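Home Guides Simulation Hardware Downloads Contact

Comparing Two Grippers in Simulation Before Mounting Either One

Nov 24, 2024
By Fuad Tsegaye

This guide sets out the procedure used at Ekwueme for comparing two grippers on the same simulated arm. It is written for staff and students who have already completed the Esora installation guide and can load an arm, a table, and a set of objects without assistance. The grippers used throughout are the Skareck two-finger linkage model and the Soltero parallel model. Other grippers may be substituted if a complete model file is available.

1. Fix the conditions

Save a single starting layout and use it for both grippers. The arm base, table height, object positions, and lighting must be the same in every run. Do not adjust the layout after the first gripper has been tested. If a change cannot be avoided, discard the earlier results and begin again.

Select objects of different shapes. A useful set contains something rounded, something long and thin, and something with an open center, such as a ring or a watch band. Objects with an opening are hard on many controllers, as the fingers may close on one wall or on both.

2. Check the model file

Open the gripper file and confirm the following before any run:

- The mass and center of gravity have been entered. Blank fields are read as zero.
- The fingertip pads have their own friction value, separate from the finger links.
- The tool point lies midway between the fingertips when the gripper is closed.
- The opening limit agrees with the maker's data sheet.

An incorrect tool point is the most common fault in submitted work. It produces grasps that miss to the same side each time and is easily mistaken for a camera error.

3. Set the cameras

Two views are required. The first is a fixed view that takes in the arm, the base, and most of the table. The second is attached near the wrist and must show both fingertips at all times. Record both views for each run and store them under the same run number. The fixed view is used to judge approach and clearance, and the wrist view to judge contact.

4. Run the trials

Complete 100 trials with each gripper. Divide them evenly among the starting positions in the saved layout. Set the closing force to the same value for both grippers, and allow up to 6 seconds for each grasp. A trial that exceeds the limit is recorded as a failure, even if the object is later lifted.

Score each trial from the recordings once the full set has been completed. Enter one of these results:

- Held: the object is lifted and stays between the fingertips until release.
- Slipped: contact is made, but the object is lost before release.
- Missed: no contact is made with the object.
- Blocked: the arm or gripper touches the table or another object first.

The ring-shaped object should be scored with particular care. Contact between a fingertip and a single link may be hidden in the fixed view, so the wrist recording decides the result.

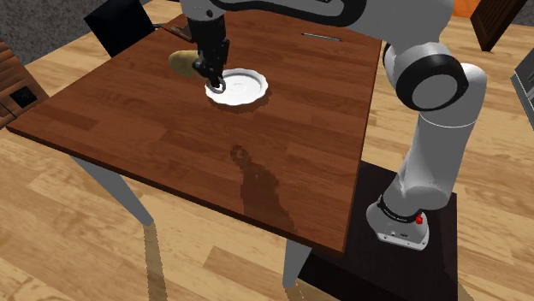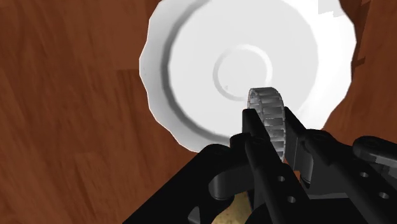
Fixed view, followed by a close view of the fingertips and the metal band.

Where the two recordings appear to disagree, step through them together and note the step number in the comments column. A second reviewer should then score the trial without seeing the first result.

5. Report the results

List the four results for each gripper in one table, with a separate row for every object. Do not combine objects into a single success rate. State the controller version, the closing force, and any trial that was repeated. Reports should be submitted with the saved layout file attached, so that the runs can be reproduced on another machine.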